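4.2. Pérdida de peso entre el desembarque y la venta
Figura 3. Puesto simulado con dos brazos negros y pinzas de dos dedos sobre una mesa de madera clara.
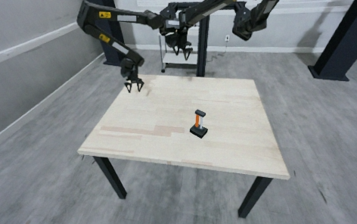 Según Nelly Ticona, la merma que se descuenta al pescador en el muelle no coincide con la que después se anota en la planta, y cualquier estudio que tome una sola de las dos cifras llegará a un precio equivocado. La observación, recogida en la primera ronda de entrevistas, obligó a cambiar el plan de muestreo. En lugar de pesar la trucha únicamente a la entrada de la planta, se pesó tres veces: al salir de la jaula, tras el eviscerado y después de retirar cabeza, cola y aletas.

El trabajo se realizó en agosto con pescado de dos productores, Akau y Usuga, que crían trucha arcoíris en jaulas flotantes y venden a la misma planta de proceso, Vidon. Se pesaron 1,170 ejemplares. Se excluyeron los que presentaban heridas abiertas o deformación de la columna, porque la planta los paga con otra tarifa y no entran en la línea de filete. El hielo se escurrió antes de cada pesada durante el mismo intervalo y la balanza se puso a cero con la bandeja mojada.

El eviscerado se hizo a mano, con corte ventral desde el ano hasta la base de las branquias. En Akau las branquias se retiran junto con las vísceras; en Usuga se dejan, salvo pedido expreso del comprador. Esta diferencia de costumbre, que no aparece en los contratos, explica buena parte de la discrepancia entre las mermas declaradas por ambos productores. Cuando se igualó el procedimiento y se retiraron las branquias en todos los casos, las dos series se acercaron hasta hacerse difíciles de distinguir.

El ayuno previo a la cosecha tuvo también un efecto claro. Los lotes con 54 horas sin alimento llegaron con el intestino vacío y perdieron menos peso al eviscerarse que los lotes cosechados al día siguiente de la última ración. El productor, sin embargo, no ve ese resultado como una ventaja, dado que el pez en ayuno ya ha perdido peso dentro de la jaula y la liquidación se calcula sobre el peso entero. Con la forma de pago actual, ayunar bien el pescado sale más caro a quien lo cría y más barato a quien lo compra.

En la línea de filete se compararon dos presentaciones: filete con piel y espinas intramusculares, y filete despinado. El segundo exige un corte en V a lo largo de la línea media, y el rendimiento depende mucho de la mano del operario. Efraín Paucar y Gilberto Inga filetearon lotes equivalentes en turnos alternos, con cuchillos iguales y afilados al comienzo de cada turno. La diferencia entre ambos fue pequeña en el filete con espinas y apreciable en el despinado, sobre todo en peces de menor talla. Por encima de dos kilos la talla compensa casi todo el error de corte.

No se encontró relación entre el color de la carne y el rendimiento. Se menciona porque varios compradores la dan por segura y piden rebaja por el filete pálido alegando que «suelta más agua». El goteo se midió tras ocho horas en cámara, con los filetes sobre rejilla, y fue similar en los lotes pálidos y en los de pigmentación intensa. El tiempo transcurrido entre la muerte y el fileteado sí influyó: el filete cortado antes del rigor se encoge y se agrieta, y su peso final es menos predecible.

La hoja de liquidación que utiliza la distribuidora Grusex aplica un descuento único por limpieza, con independencia de la talla, del ayuno y de si se retiran las branquias. Hipólito Echeverría calculó, con los datos de este trabajo, qué habría cobrado cada productor si el descuento se fijara por talla. El cambio favorece a quien cosecha peces grandes y perjudica ligeramente a quien vende en talla de ración. El cálculo no incluye el transporte ni el hielo, que en ambos casos corren por cuenta del productor.

Quedan dos limitaciones. Todo el pescado procede de una sola temporada, y la madurez sexual, que en las hembras aumenta de forma notable el peso de la víscera, apenas está representada en la muestra. Amparo Ñahui revisó las gónadas de los ejemplares de mayor tamaño y encontró pocas hembras con hueva desarrollada. Los valores de la sección 4.3 deben leerse, por tanto, como propios de pescado inmaduro.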